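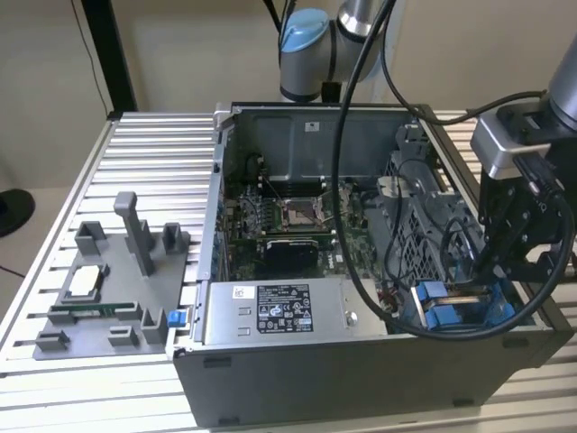 Vol. 30, No. 2, p. 40

Figure 2. Desktop tower opened on its side, with the side panel off and the processor socket empty.

4. Why old computers stay in the house

4.1 Storage as the usual outcome

Most of the households we spoke to in Drinell and Pinesell had at least one computer that was no longer in use. Few had made a decision to keep it. The machine had been replaced, moved off the desk and put somewhere else in the house, and the question of what to do with it had not come up again. Garages were the most common place in Drinell, where most homes are detached. In Pinesell, where there are more units, computers were kept in wardrobes and under beds.

This matches the pattern in Lanz's earlier work on small appliances, in which storage is treated as a stage in the life of an object, with its own length and its own reasons for ending. We found the idea useful, but desktop computers differ from toasters and kettles in one respect. A kettle that fails is of no further interest to its owner. A computer is thought to hold something, even when the owner can't say what. Photographs, tax records and old schoolwork were mentioned most often. Several people told us they had copied everything to a newer machine and still did not feel ready to let the old one go.

Our sample was made up of 200 households, drawn from the council rates lists in both towns. Renters are under-represented as a result, and we come back to this in Section 6.

4.2 What people think is inside

We asked participants what they believed would happen to a computer left at the Camenzind transfer station, which serves both towns. Answers varied a great deal. Some thought it would be shredded whole. Others believed that staff would test it and sell it. A smaller group said it would go to landfill with everything else, and that the separate electronics bay was there for show.

Knowledge of the parts was uneven too. Participants who had added memory or changed a graphics card at some point tended to talk about the computer as a set of pieces, some worth keeping and some not. An opened case such as that in Figure 2 was familiar to them, and they could say which parts they would take out before getting rid of the rest. Participants who had never opened a case spoke of the computer as a single thing that either worked or didn't. For them, the worry about personal files applied to the entire tower. One retired woman in Pinesell had kept three towers for this reason. She was surprised to learn that the storage drive could be removed and kept on its own, and asked whether the rest would still be accepted without it. (It would.)

The difference had an effect on how long things were stored. People who saw the computer as parts had often stripped it within a few months, after which the empty case was treated as scrap metal. The case itself was rarely a source of worry. People who saw it as a single object were more likely to still have it at the time of the interview.

4.3 Cost and distance

Price was a smaller barrier than we had expected. Drop-off at Camenzind is free for households, and most participants knew this. Distance mattered more. The station is a 40-minute drive from the far side of Drinell and closes in the early afternoon. People who worked full time said they could only go on weekends, when there was usually a line of cars with garden waste. A computer was seldom reason enough for the trip. It went along when there was a mattress or a load of branches to take, if there was room and if someone remembered it.

The Brandulel collection, held each December until the funding ended, had worked differently. A truck stopped at set points in both towns and residents brought items to it on foot or by car. Participants remembered it well, and several dated their last clear-out by it. Some were still waiting for it to return. We would be careful about reading too much into this, as people may recall a yearly event more easily than an ordinary trip to the tip. Still, the fixed date seems to have done some of the work. It gave households a point at which a decision had to be made, which a station open all year does not.

4.4 Handing things on

Giving a computer to a relative or neighbour was common in the accounts of older participants and rare among younger ones, who said that no one they knew would want a desktop. Charity shops in both towns had stopped taking them. The two schools we contacted also declined donated machines, citing the cost of checking them and the software licences required. With these routes closed, the choice for most households came down to the transfer station or the garage, and we turn to how that choice was made in Section 5.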